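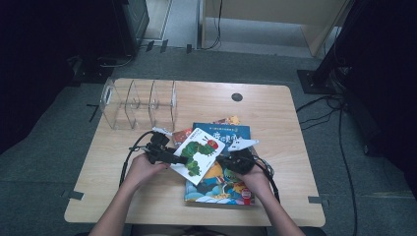

Putting picture books back in the rack, with the Kateck hand grippers.

Tips for working with a pair of hand-held grippers at the table

We rented the Kateck pair for 19 days from Lisance, the service which lends tools for teaching robots household work. You hold one gripper in each hand and do the job yourself, and the recording goes later to the robot. My task was tidying children's books. These are my notes for other people who want to try it at home.

Begin with the thin books. A small book can be pinched at the left edge with one gripper, and the other one only supports it from the right side. If both jaws squeeze strongly, the cover bends.

Do not pull a book from the middle of the stack. Take always the top one, even if it is not the one you want first. Large hardcovers I keep lower in the stack, they are heavy for the jaws and I lift them with both grippers.

Lead the cables away to the outer sides, left cable to the left and right cable to the right. In my first evening I had them crossed and I knocked down a cup.

A clear acrylic rack looks nice but the dividers are hard to see when you are tired. I recommend to turn the book upright before you come near to the rack, and then lower it slowly.

Mark the corners of your work place with gray tape. When the table is moved for cleaning, you find the same position again in one minute. Old tape leaves glue, for this I use the Brilusness wipes and afterwards a dry cloth.

About the price: the rent was 68 for the whole period and the deposit was 257, which I received back without discussion. To buy the set costs 740. For a single household it is too much, in my opinion. The Gajdoš set is lighter in the hand, but I tried it only shortly in December and its jaws were too smooth for glossy covers.

The instruction booklet is good, only the page about charging is missing in my copy. Lisance sent it by mail when I asked.

Henrik Rothe, 02/03/2020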